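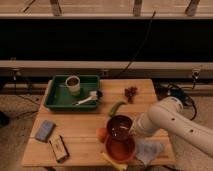 木桌上的绿托盘、两只红碗,还有葡萄和青椒

先说结论:我把厨房那张木桌又留下来了。

去年12月搬家的时候,我是下了决心要扔它的。桌面是一条一条长木板拼的,浅色,当初在店里看着特别清爽,用了才知道板和板之间的缝有多能藏东西。面包屑、芝麻、孜然粒,擦一遍还有,再擦一遍还有,我甚至用牙签抠过。搬家师傅问我这桌子要不要,我说不要,他把桌子都抬到楼道里了,我又追出去说等一下等一下!师傅看我的眼神我到现在都记得。

后悔是有一点的,主要后悔没有早点接受它。新厨房比原来那个小,台面短得可怜,放了电饭锅和水壶以后,连一块砧板都摆不平。所以这张桌子一进门就上岗了,备菜在上面,喝茶在上面,拆快递在上面,我写这篇也在上面。东西越堆越多,到了今年春天,我每次要切个葱都得先把半张桌子的东西挪到椅子上,吃完饭再挪回来。这种日子过了好几个月,我终于受不了了,决定好好理一理。

最先定下来的是那个绿托盘。深绿色,长方形,塑料的,有一圈边,里面是平的。它跟了我很久,以前在阳台上垫花盆,后来洗干净了一直塞在柜子顶上吃灰。我本来看中的是Danzer家的一款木托盘,放进购物车又拿出来,来回好几次,最后想想家里明明有一个,何必呢。深绿色放在浅色木头上还挺好看的,这是我没料到的,我一直觉得它土。

托盘放在桌子靠里偏左的位置,我的规矩很简单:凡是会掉渣、会弄脏桌面的小东西,都进托盘。白杯子放进去了,那个长柄的白色小家什也放进去了,头大柄细,斜斜地躺着,伸手就能拿到。这样一来,撒了什么都撒在托盘里,端到水池边一冲就完事。那些木板缝总算可以喘口气了(我也是)。

有朋友问过我,托盘里的东西不会越放越多吗?会的,当然会。我头一个星期就往里塞了橡皮筋、两张超市小票、一个不知道是哪个瓶子的盖子。所以我现在每天晚上洗碗的时候顺便把托盘看一眼,不该在里面的就拿走。做不到每天,漏掉一两天也没事,漏掉一个星期就要花点力气了。

然后说碗。

红碗是我今年买得最满意的东西!深的那只是暗红色,里面带釉光似的,亮亮的,灯一照有几个小光点;浅的那只颜色要亮一些,偏橘红,我喜欢把它们挨着放,叠一点边。不是成套的,是分两次买的,牌子是Burer,69块一只,我知道有人会说一只碗要69块是不是疯了,可是我上一批便宜碗两年里磕得只剩一只完好的,算下来也没省到哪里去。

深碗主要拿来洗水果、拌凉菜,偶尔煮了面也用它,量刚刚好,汤不会晃出来。浅碗就杂了,放剥好的蒜、放果皮、放解冻的虾仁,什么都干。以前我备菜喜欢用小碟子,一个菜摆四五个小碟,看着像美食节目,洗起来想哭。现在两只碗轮着用,切完一样倒进锅里,碗冲一下接着装下一样。慢是慢一点点,反正我做饭本来也不快。

碗为什么不收进柜子里,这个我纠结过。我妈的观点是碗就应该在碗柜里,摆在外面落灰。她说得有道理,但是我了解我自己,东西一旦进了柜子,再拿出来就需要下决心,而我每天下班以后已经没有什么决心了。放在桌上,回家顺手洗一把葡萄,吃完碗又空了,明天接着用。柜子里现在住的是客人用的盘子和一口我三年没开过的火锅,它们看起来也挺自在的。

说到葡萄。就是那串深红褐色的,小小一簇,直接放在木头上了。我知道讲究的人会垫张纸或者装个篮子,我有一阵子也用篮子,用的是Cindero的一个铁丝篮,形状很漂亮,就是底下的格子太大,小番茄会卡在里面,葡萄掉下来一颗就滚到桌子底下去,第二天踩到。那个篮子现在装洋葱,洋葱和它相处得很好。

葡萄我一般不提前洗,要吃多少洗多少。洗的时候抓一小把面粉放进水里,晃一晃,再冲两遍,这个是楼下水果店老板娘教我的,比用盐水搓省事。剪的时候留一点点梗,别硬扯,扯破的那颗很快就开始出水,旁边的跟着遭殃。我以前就是硬扯派,扯了很多年。

青椒是细长的那种,葡萄前面斜着放的那根。我最近特别迷它,几乎隔天就要吃一次。做法写一下吧,虽然简单到不好意思叫菜谱:

青椒去蒂,用刀面拍扁,不用切,太长的话手撕成两段。锅里什么油都不放,小火把青椒干煸到表皮起皱、有一点点焦斑,盛出来。再放油,下蒜末,出香味了把青椒倒回去,加一勺生抽、半勺醋、一小撮糖,翻几下就可以关火。我喜欢醋多一点的,出锅前还会再淋一下。配白粥很好,夹在馒头里更好,第二天凉着吃我觉得是最好的,不过我先生不同意。

干煸的时候别着急开大火,我有一次开了大火,外面黑了里面还是生的,满屋子呛人,窗户开到半夜。也别一次煸太多,锅底铺一层就够了,叠起来的那些只会被焖软,起不了皱。如果买到的特别辣,就把籽刮掉,刮的时候戴手套,刮完千万不要揉眼睛。这一条我是写给未来的自己看的。

再说回桌子。之前有位叫Remo Leitner的读者给我留言(他的中文是自学的,写得比我工整),说他家也是这种长木板拼的桌面,问我到底怎么打理缝隙。我当时只回了一句“别管它”,现在想想太敷衍了,正式回答一下。

我的做法是这样的:平时用拧得很干的布,顺着木板的方向擦,别横着擦,横着擦等于把渣往缝里赶。隔一阵子用软毛刷沿着缝扫一遍,再拿吸尘器的扁嘴吸一下,比牙签好用一百倍。有油的地方,布上蘸一点点稀释过的洗洁精,擦完马上用清水布再过一遍,然后用干布收尾。水不要留在上面过夜,我有一次把湿抹布忘在桌角,第二天就有一块印子,到现在斜着看还看得见。

木蜡油我也上过,用的是Civach的一小罐,薄薄一层,等10分钟把多余的擦掉,晾一晚。上完摸起来顺滑很多,颜色也稍微暖了一点。罐子上写得很复杂,又是打磨又是二次涂装,我全都跳过了,效果我自己觉得够用。要是你家桌子很贵,还是请你老老实实看说明,别学我。

这张桌子当年买的时候是1193块,我翻了旧账本才找到这个数。买的时候嫌贵,想扔的时候又觉得它不值钱,现在每天趴在上面吃饭干活,又觉得挺划算。人对家具的感情真的没什么准头。

还有几样东西我没安顿好。电饭锅的线总是短一截,插着的时候桌子那一侧就不能坐人。茶叶罐有高有矮,站成一排像在吵架。还有一大堆塑料袋,我叠成三角形收过,坚持了不到一个月,现在又是一团一团塞在抽屉里,一拉抽屉就弹出来。有没有人有办法?不要告诉我少拿塑料袋,我知道的,我买菜带布袋了,可是它们还是会自己变多!

椅子上那些临时挪过去的东西倒是清掉了不少。一半是纸,说明书、保修卡、不知道哪年的挂号单,我花了一个下午一张一张看,留下的装进一个文件袋,其余的都扔了。另一半是“以后可能会用到”的盒子。我给自己定的标准是,想不出具体装什么的盒子就不留。结果还是留了几个,因为太好看了,我没有办法。

整理完的那天晚上我做了凉拌黄瓜,用的就是深的那只红碗。黄瓜拍碎,放盐腌一会儿,把水倒掉,再放蒜、醋、辣椒油和一点点芝麻酱。我先生坐下来第一句话是“桌子怎么这么大”。我说它一直都这么大。他又说那个绿托盘是新买的吗,我说是以前阳台上那个,他停了一下筷子,问我洗了没有。

洗了,洗了三遍。

下次想写写冰箱,主要是冷冻层,里面有几包我已经认不出来的东西,包得严严实实,也没写日期。我打算这两天化开一包看看,如果是肉馅就包馄饨,如果是去年的粽子……那就吃粽子吧。

2025年4月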